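Binding a Redis service to a Node.js app on Vendano

Jan 22, 2021

The app must already be deployed, and the command line client must be version 4 or later. In this tutorial the app is named casano-api and the service instance is named casano-cache.

Create the instance with the small plan, then check its status. Provisioning has finished when the status column reads "ready". Binding before that point returns error 351.
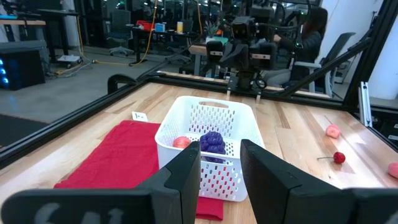 Next, open the manifest file and add casano-cache under the services key. The name is case sensitive and must match the instance name exactly. Push the app again. A restart alone does not reload the manifest.

The credentials are passed in the VENDANO_SERVICES variable as a JSON string. Parse it at startup and read the host, port and password fields. Do not copy these values into the source code. They change each time the service is bound again.

If the connection times out, set the retry limit to 3 and check that the app and the instance are in the same space.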